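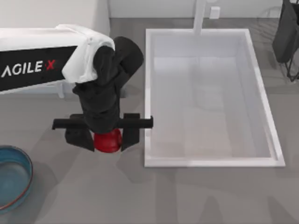 White cloth, hung up over an edge with the folds left in.

Kitchen cloths, sponges and the smell. Quick notes, in no order.

I wash for a six-person household plus whoever Uchenna Aliyu brings home, so cloths are most of my laundry. Used to throw away a dozen a year. Now hardly any. What changed:

Hang it, don't ball it. Biggest one. A balled cloth smells by morning, a hung one mostly doesn't. Single layer if you have the room. Over the faucet is fine overnight, over the oven rail is better.

Swap daily. Twice on a day with raw chicken. Get more cloths than you think, they're cheap. Mine are plain cotton from Gravon, bought in February, still going.

Fabric softener – no. Leaves a coating and then the cloth just pushes water around the counter. If you've already done it, two hot washes with no softener and half the detergent usually brings them back.

Sour smell that won't wash out: boil them. Big pot, water to cover, heaped spoon of washing soda, ten minutes at a low simmer. Stir with something you don't care about. The water goes a horrible gray, tip it and rinse. Cotton and linen only. Microfiber will melt or go stiff, I've lost three that way. Don't use an aluminum pot with soda either, it goes black. Igor Malý did this to his mother's stockpot and she still brings it up.

Tea stains: soak before the wash, warm water, oxygen bleach, an hour or so. Turmeric: wash as normal, then hang it in the sun. Takes a few afternoons. Tomato is somewhere in between, cold water first, never hot.

Grease: a drop of dish soap straight on the spot, rub, leave it while the machine fills.
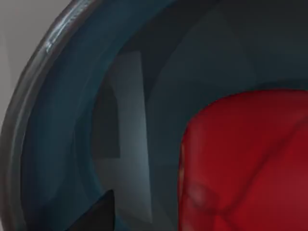 Then bowls, while I'm at it, as most of my stained ones got that way from a bad cloth. A greasy cloth puts a film on everything it dries. If your bowls feel tacky when you take them out of the cupboard, it's the towel, not the bowl. Wash the towel, rewash the bowls, done.

Gray scuffs on glazed bowls are metal from spoons and whisks. Baking soda paste, soft side of the sponge, a bit of patience. Comes off most glazes. Won't help with a real scratch.

Plastic bowls that smell of onion: fill with warm water and a spoon of baking soda, leave till morning. Crumpled newspaper and the lid on also works, Tatiana Zeman swears by it and her boxes smell of nothing at all so ok.

Fruit bowl. Wash it more than you do. Something soft at the bottom leaks and you don't see it, then you get the flies. I empty mine when I change the sheets, just so there's a day for it. Dry it properly before the fruit goes back in, wet skins go off faster. Paper towel in the bottom in summer.

Don't stack bowls damp. They stick together and they smell. If two are stuck: cold water in the top one, stand the bottom one in warm, wait, twist gently. No knives!!

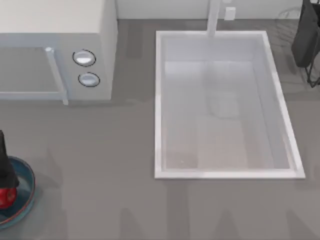
Counters. Dry wipe first, crumbs into your hand, then the wet cloth. Everybody goes wet first and makes paste. Then a second pass with a dry cloth or you get streaks, dark counters worst of all.

Vinegar is fine on laminate, not on marble or any limestone, it etches. If you dont know what your counter is, use dish soap and water. It's enough for nearly everything anyway.

Microwave: bowl of water, half a lemon squeezed in, three minutes on high with a wooden spoon standing in it, then leave the door shut for five more. Steam does the work. Wipe the ceiling first so it doesn't drip on what you've done. Knobs and handle get skipped and they're the dirtiest bit, same with the fridge. Damp cloth, not dripping, and don't spray straight at the controls.

Sponges. I gave them up. If you keep one, squeeze it out hard, stand it on its edge, and bin it when it smells. Microwaving them is a lot of fuss, and a dry one can catch fire.

Brush with a replaceable head is better – mine goes in the top rack of the dishwasher with the plates.

Norbert Hubáček asked about cast iron and cloths. Use a dark one and keep it seperate, it will never be clean again. Mine lives in a jar by the stove.

More on the drain smell when I get to it. Short version, pull the strainer out and look under it.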